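3.2 Overnight stops and route choice

Drivers on the Randden scenic loop were sorted by where they spent the first night. Of 600 trip diaries collected in July, 80 recorded a stay in a rental cabin with a kitchen. 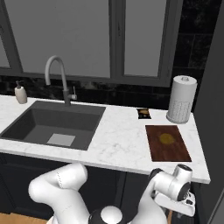 Source: Bilasness

Cabin guests took longer detours than campground guests – mostly to the Procházka overlook – and left later in the morning. Departure time was taken from the diary and not corrected.
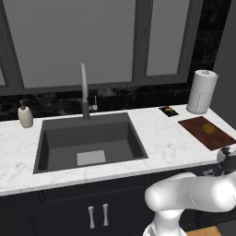 Figure 4. Kitchen counter with sink and paper towels.

Diaries with no fuel stop were kept if the odometer entry was complete. Coding followed Miyazaki and Bañez, with one category added for ferry crossings.
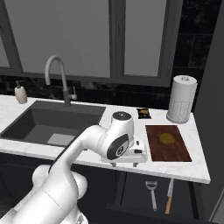
Meal stops were coded separately from fuel stops. A meal made at the lodging counted as zero stops, whatever the equipment; a kitchen with a sink set into a marble countertop was scored the same as a camp stove. Snacks eaten in the car were ignored.

Route choice was then modeled on the 70 diaries with full mileage.

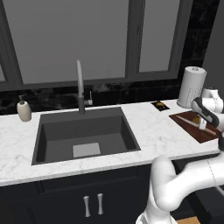
3.3 Seasonal road closures

The Nudo pass segment was dropped from all models – its gate records were incomplete.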